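4. Packing and Carrying Chilled Items

Read this section before you use the Nygård cooler insert for the first time. It applies to the insert and ice pack supplied in the Steltine travel set. The set does not include an outer bag. Any soft fabric bag with a zippered top can be used, provided the insert fits inside without being forced.

4.1 Before first use

1. Remove the insert and the ice pack from the carton and discard the paper sleeve.
2. Wipe the ice pack with a damp cloth and dry it.
3. Lay the ice pack flat in the freezer for at least 11 hours. Do not stand it on end. The gel settles and the pack will freeze with a bulge.
4. Leave the insert open at room temperature until the factory smell has gone. One night is usually enough.

Note: The ice pack can be stored in the freezer between uses. It does not need to be thawed before it is frozen again.

4.2 Choosing an outer bag

Soft bags with a fabric strap are suitable. Check that the strap is sewn down at both ends and that the stitching is not frayed. The full set, with two bottles and one ice pack, should not be hung from a strap that is only glued or snapped on.
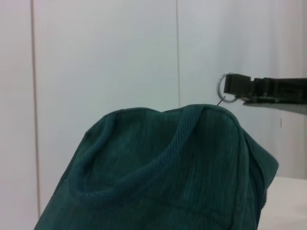
Figure 4-1. Ribbed fabric bag with carrying strap.

Bags with hard frames or molded bottoms may pinch the insert at the corners. If you see white stress lines in the liner, take the insert out and use a wider bag.

4.3 Packing

1. Open the zipper all the way around to its stop.
2. Place the frozen ice pack against the back wall.
3. Stand bottles and jars upright in front of the ice pack. Tighten all caps first.
4. Fill any gaps with a folded dish towel. Gaps let warm air move around inside and shorten the cooling time.
5. If your bag has its own foil lining, leave out the loose liner sheet. Two layers make the bag hard to close and add very little. 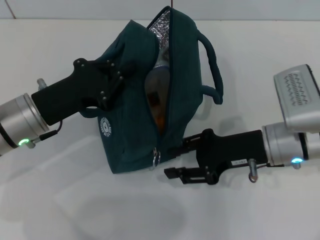 6. Fold the top of the insert over the contents and press out the air with a flat hand.
7. Close the zipper slowly. Keep the fold of the insert clear of the teeth.

CAUTION: Do not pack food or drink that is still hot. Let it cool, then chill it in the refrigerator before packing. Hot containers can soften the liner and will thaw the ice pack early.

CAUTION: Do not use dry ice.

4.4 Cooling time

With one ice pack and chilled contents, expect nearly 27 hours of cooling indoors if the bag stays closed. Each opening reduces this. In a parked car the time is much shorter, and the bag should not be left in direct sun. Medicines with a stated storage temperature must be checked with a thermometer, whatever the time elapsed.

4.5 Unpacking and cleaning

1. Set the bag upright on a level surface before opening it.
2. Hold the top of the bag with one hand and pull the zipper with the other. Pulling on the strap can tip the contents.
3. Take out the bottles first, then the ice pack.
4. Wash the insert by hand in warm water, no hotter than 40 °C. Rinse and hang it open to dry.

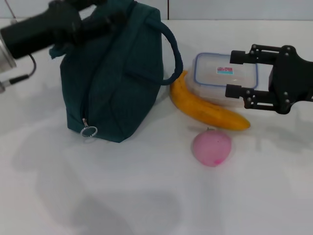
Figure 4-2. Bag standing upright, with zipper pull at the front.

Do not put the insert in a dishwasher or tumble dryer. Outer bags should be cleaned according to their own care labels.

If the liner is torn or the ice pack leaks, stop using the part and order a replacement from Batia Customer Service, attention Jana Janssen. Replacement parts are covered for 90 days from purchase. Keep your receipt.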